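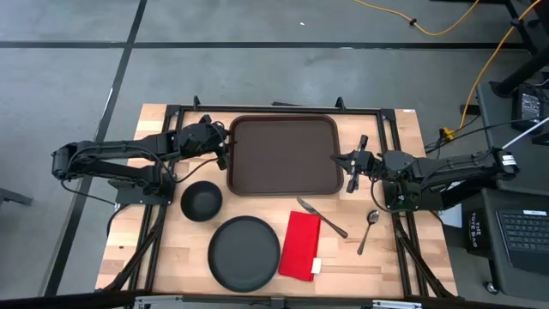 Brown tray on the butcher-block style top

MyrtleS wrote:
Hello all, I've been lurking since October and finally have a question of my own. I'm putting a proper tea table together for our reading group in Stalcombe (there are more than 20 of us now, bless them) and I keep going back and forth over whether to put everything out on trays or straight on to the table with a cloth. My mother would never have dreamt of a tray at a sit-down tea, she said trays were for people in bed with a cold! But I do find I'm forever up and down to the kitchen, and my knees are not what they were. What do you all do?

ramiro_c wrote:
Welcome Myrtle! Trays every time in this house. I lay up the cups on one and the milk and sugar on another, and when people go home the whole lot goes back to the kitchen in two trips. I'd go for a rectangular one over a round one, as the round ones waste all that space round the teapot.

Elina T wrote:
I'm with your mother, I'm afraid. A cloth makes people feel they've been expected. My aunt in Kastanden had one with blue stitching along the hem and I can still remember how pleased I was to be sat at it, even with the children's cups. Use the tray to carry and then put it away behind the sofa.

ramiro_c wrote:
Behind the sofa, where somebody's foot finds it! No, Elina, I can't agree. You can have a lovely cloth and still leave the tray on top of it.

Elina T wrote:
Then what was the point of ironing the cloth?

Marcelino M wrote:
Can I put in a word for size before you two come to blows. Whatever you buy, measure your kitchen doorway first and allow for your elbows. I bought a beauty in Zabala, carried it all the way home on the coach, and had to go through my own door sideways with it for years. It lives on top of the wardrobe now with the Christmas paper in it. Also don't load all 20 cups at once, china is a good deal heavier than you think when it's full.

MyrtleS wrote:
Oh you are a kind lot, thank you. I think I'll try the cloth AND one small tray for the milk jugs, and if Elina ever comes to tea I'll hide it. Does anyone have a good way of getting tea stains out of linen, while I'm here?

Elina T wrote:
Cold water straight away, and I'd be delighted to come.

Plirnunside Home & Table Forum | Contact us | Copyright 2019 | Back to top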